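Looking After Cloth Bags
Kereama Household Pages

Wash a new cotton bag before you carry food in it. Most come with a stiff finish from the mill, and the first wash takes it out along with some loose lint. Expect a little shrinkage, mostly in the length. If the bag has to fit a certain shelf or hook, measure it after that wash and not before.

Washing

Plain cotton and canvas can go in the machine on warm with the towels. Turn the bag inside out first and shake it over the sink or out the back door. Onion skin, coffee grounds and bread crumbs collect in the bottom corners, and if they go in with the load you will be picking them off the towels later. Push each corner out with your thumb.

Printed bags do better on cold. Bags with leather tabs, a cardboard base or a glued lining should be washed by hand in a basin and squeezed out in a towel.

Use less detergent than you think you need. Thick canvas holds on to soap, and a bag that feels slick or stiff after drying has soap left in it. Run it through a second rinse with half a cup of white vinegar and no detergent.

Bags that carry raw meat should be kept for meat only and washed after each trip. Mark them on the handle with a laundry pen so they don't get mixed in with the rest.

Stains

Treat grease the same day if you can. Rub a drop of dish soap into the spot, leave it 20 minutes, then wash as usual. Old grease may need two rounds. Do not put the bag in the dryer between rounds.

Berry and tomato stains come out best with cold water run through from the back of the cloth. Follow with a paste of baking soda and water, left on until it is dry and then brushed off.

For mildew spots, brush off what you can outdoors, then soak the bag in a bucket of warm water with oxygen bleach for four hours. Chlorine bleach will yellow natural cotton and weaken the thread in the seams. If the musty smell is still there after two soaks, cut the bag up for rags.

Drying

Line drying is easier on the seams than the dryer. Hang the bag by its bottom edge with the mouth down so the corners drain. Handles are usually sewn double and are the last part to dry. Feel them before you put anything away. A bag that is folded with damp handles will smell by the end of the week.

In August, or any time the air is heavy, bring the bags in before evening and finish them over a chair back near a fan.

If you like a crisp bag, iron it while it is still slightly damp. Do the seams first, from the inside, then the panels.

Mending

Check the place where the handles join the bag. This is where nearly all of them fail. A few popped stitches can be fixed in five minutes with heavy thread, sewing a square with an X through it over the old line. Use a size 16 needle if you do it by machine, and turn the wheel by hand over the thickest part.

A small hole in the bottom can be covered with a patch cut from an old pair of jeans. Put the patch on the inside, turn the edges under, and sew around twice. For a worn corner, it is quicker to sew straight across the corner an inch in and lose that bit of the bag.

Fraying inside seams can be trimmed and run over with a zigzag stitch.

Storing

Fold bags in thirds lengthwise, then roll from the bottom toward the handles. Stand the rolls upright in a shoe box or a drawer. Stuffing them all into one big bag works too, but the ones at the bottom never get used.

Keep two in the car and put them back as soon as the groceries are unpacked. Hanging the empty ones on the front doorknob is a good reminder.

Bags for onions and potatoes can hang in the pantry with the mouth open. Keep the two apart, as potatoes sprout faster next to onions. Shake these bags out each time they are empty and wash them once a month.

Uses for Worn Bags

A bag that is too thin for groceries will still hold clothespins, scarves or clean rags. Cut the side seams and you have a long strip of cloth that will cover rising dough or line a drawer. Handles cut off whole make good ties for tomato stakes and rolled rugs.

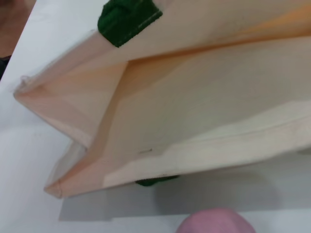 Kereama Household Pages, No. 50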